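Gusteddale Institute
Introduction to Business Records, Unit 5
Fixed Assets and Depreciation

A fixed asset is an item the business expects to use for more than one year. Under the course policy, purchases below $200 are recorded as expenses in the month they are made.

Straight-line depreciation spreads the cost, less any resale value, evenly over the useful life. Office computers are written off over 5 years and furniture over 10.

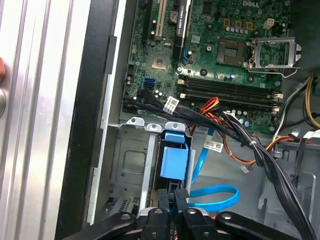 Replacement parts that only keep an asset in working order are charged to repairs. Students should complete Exercise 9 (Hanura Supply) before the next lecture.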